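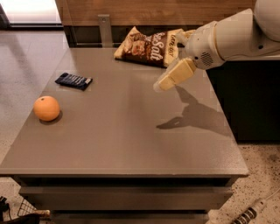
Vol. 18, No. 6

Jillbridge Center to Open Self-Serve Snack Table in June

The Jillbridge Community Learning Center will open a self-serve snack table for evening students in June, the center's office has announced. The table will be available from 5:30 p.m. until the last class lets out and will be supplied by Purkness, the grocer that already provides coffee for the front lobby.

The decision follows a survey sent to all 151 students enrolled in evening courses this spring. Students were asked what they would eat between work and class if food were offered in the building. Fresh fruit, chips and chocolate received the most votes, and the first order will be limited to those items. Sandwiches were also requested but will not be offered before the fall term.

"Many of our students come directly from a shift and do not eat until they get home at night," said Bradley Wragg, director of evening programs. "An orange and a bag of chips is a modest start, and we expect the selection to change as we learn what people take."
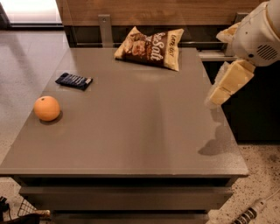 An orange, a snack bar and a bag of sea salt chips on the tabletop.

Under the plan, each student may take one piece of fruit and one packaged item per evening at no charge. Packaged items will remain in their original wrappers so that ingredients and allergy information can be read before opening. Students with food allergies are asked to notify the office before the first week of service. Fruit will be replaced daily, and any left at closing will go to the morning child care program.

The cost of the first term will be met by a grant from the Pliser Fund, which has supported the center's adult reading courses for several years. The grant covers food and paper goods for 60 evenings. Wragg said the center would apply for a renewal if the table is well used. 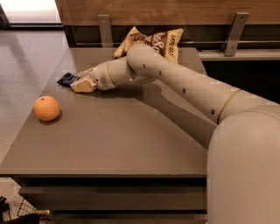

Deliveries will be received at the side entrance on Kahraman Street, where parking will be restricted to 23 minutes during the afternoon unloading period. Staff members who normally use those spaces should park in the rear lot.

Benedek Fülöp, who manages the building, has asked that students eat in the lounge or the hallway seating area and keep food out of the computer rooms. Bins for wrappers and for fruit peel will be placed at both ends of the hallway.

Suggestions for the fall selection may be left at the front office through the end of June. The office is open until 8 p.m. on class nights.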